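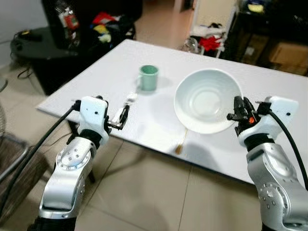
The white table, set with a bowl and a mug, with the two arms on either side.

By the time I get to the Flemus workroom at ten in the morning, the operator I've come to talk to has been at it for two hours and is on her second coffee. She teaches robots to handle dishes. Her job title says "demonstration lead," which she finds a bit grand.

"I move cups," she says. "I move cups all day, and I love it. I'd tell anyone who'd listen!"

The project is called Metance, and it started in August with a single table and a borrowed set of bowls. The idea is simple enough to explain over a sandwich. A person steers the two arms through a small household job, and everything gets saved: what the cameras saw, where each joint was, when the fingers opened and closed. Each run through the job is an episode. A learning system then trains on those episodes and tries the job without a person steering.

Her target is 100 good episodes for each task. On a strong day she gets through 70, and on a bad one, 18.

"The 18 day was a bowl day," she says, laughing. "Bowls are wonderful and terrible. You've got this thin rim, and it curves away from you, and you have to decide where one finger goes inside and one goes outside. With your own hand you never think about it. With a gripper you think about nothing else."

I ask what makes an episode good, expecting to hear about speed. She shakes her head. Slow is fine, she says, as long as it's steady. What she throws out are the runs where she hesitated over the dish for a long time – the system picks up hesitation as readily as anything else and will happily hover there too.

"Mistakes are different. If I miss a grasp, back off and get it on the next try, I keep that one. I want it to see how you recover. Our first batch was all perfect runs, and when the model slipped once, it had no idea what came next. It just sat there holding air."

The training side is handled by a small team at Wallin, who send back notes every couple of weeks. Lately the notes have all asked for the same thing, which is variety. Different dishes, different tables, different things standing behind the dishes.

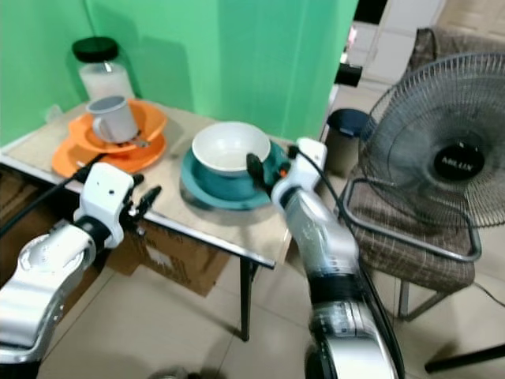
Orange dishes stacked at the left, a teal bowl on its saucer, and the green backdrop behind.

"Stacks are my favorite," she says. "When you've got a mug in a bowl on a plate, the order matters. And a bowl that matches its saucer is a great test, because where does one end and the other start? You and I see it right away. It's a much harder question for a camera."

She also writes a line of plain text for every episode, such as "pick up the bowl by the right side." She used to write these at the end of the day, and says she'd never go back to that. Now the line comes first, then the run.

All of it goes into Stumisetti, the in-house tool where episodes are replayed, trimmed and tagged. She spends the last part of every afternoon there, watching her own work at double speed.

"You see your habits. I always came in from the right! Every time, for weeks. So the model did too, even when the left arm was closer. Now I make myself switch."

Does she ever get tired of it? She thinks about that one for a while.

"My shoulders do. But then a new model comes in and we let it try, and it goes for the rim the way I go for the rim, with this little pause before it closes. That's my pause. I taught it that."

Next on her list are lids.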